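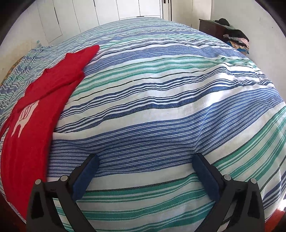
Niloufar Bagheri wrote in to ask why the laundry page still tells people to fold by hand when there are machines for everything else, and whether it would be worth waiting a year or two before buying more drawer dividers. My advice is to buy the dividers.

## Can a machine do it yet?

**Washing and drying:** yes, and for decades. Everything after the drum stops is where it gets difficult.

**Folding:** in part. Laundries have had machines for flat sheets and towels for a long time, but a person usually feeds in the corners. Robot arms can fold a T-shirt when it starts off reasonably flat. I watched the Vadholm arm at a trade show in June and it took 93 seconds over one shirt. I take six or seven. It also stopped altogether when somebody handed it a child's sock.

**Sorting into people's piles:** not well. A machine can learn that a shirt is red. Which of two brothers it belongs to this year is another matter.

**Putting away:** no, not in an ordinary bedroom. Drawers stick, wardrobe doors need a push in the right spot, and there's a heap on the dresser that has to be dealt with first.

**Making a bed:** no. A bedspread is big, soft and never in the same shape twice. Pulling one straight means walking round to the other side, and plenty of beds have a wall there.

**Vacuuming:** yes, if the floor is clear. Pick up socks and charger leads before you set it going.

## Folding a T-shirt on the bed

A bed is a good height for most people and gives you more room than a table.

1. Pull the bedspread roughly flat. It doesn't need to be perfect.
2. Lay the shirt face down, neck away from you. If it has a print, don't put a hot iron on it at any point.
3. Smooth from the middle outwards with the flat of your hand.
4. Fold one side in to the middle, sleeve back on itself. Do the same on the other side.
5. Bring the hem up to just short of the neck, then fold in half again.
6. Stand it on edge in the drawer.

A striped cover is handy for this, as you can line up the hem with a stripe. Wrinkles in the cover will throw you out a bit, but not enough to matter on a T-shirt.

If the shirt keeps sliding off the side, work nearer the middle. Fleecy or knitted things grip better than anything silky.

## If you are tempted to buy one

Drinska sells a clip-in folding machine at £346. You still hang each item on the clips yourself, which is most of the work, and it won't take bedding. The Pollumov is larger and costs £2,433, with more than 40 garments a load according to the leaflet. I haven't used it. Check the width before ordering, and ask what happens when something jams.

A plastic folding board costs very little and makes every shirt the same size. Children like using it, for a week or so.

Hand-folding stays on the laundry page for now. Pillowcases and fitted sheets are on the bedding page, along with how to get creases out without an iron.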